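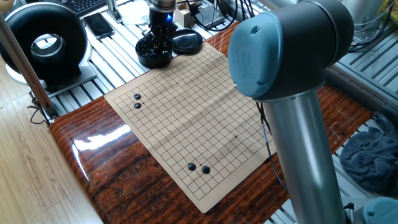

Darkport, Tue 16 July

About the Gridumer workshop

Gridumer is a small robotics school, and most of what we teach happens at one cell where an arm handles Go stones. Students learn to set it up, look after it and fix it.

Raimo Rautiainen runs the cell. Setup starts with the paper board. It is unfolded and pressed as flat as it will go, though the creases never quite leave. The bowl of black stones goes beyond the far edge, lid off, and the gripper is brought down over it at low speed until the fingers reach the stones.
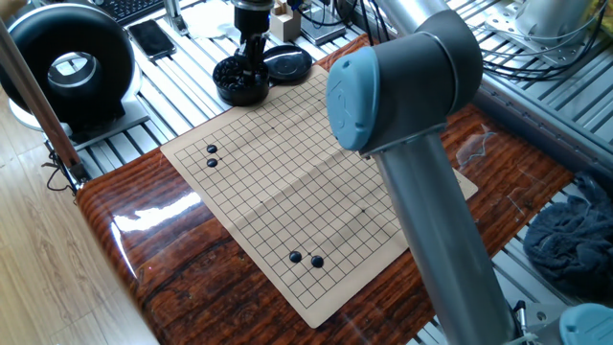

After that comes the taught position for the bowl, saved under a new name each time so the old one can be brought back. Stones are slick and domed — a grip that is a little too high lets them slip. We run 18 test picks before a class starts, and a student writes down every miss.

Cables are checked by hand along the full length of the arm. Finger pads are wiped every morning and replaced after 80 hours of work.
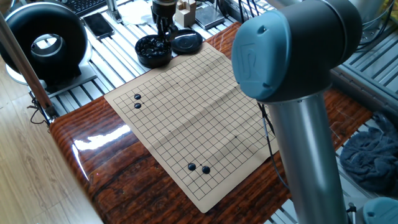 Page last changed: July

Kerttu Heiskanen teaches the repair course, which takes 11 students. They work in pairs, with power off and the arm supported before any joint cover is opened.
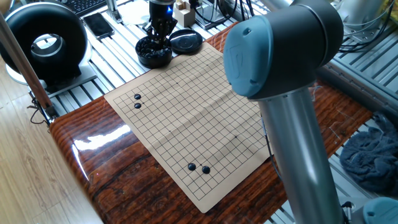 Do I need to know how to play Go?
The course covers the machine only, and most of our students have never played a game.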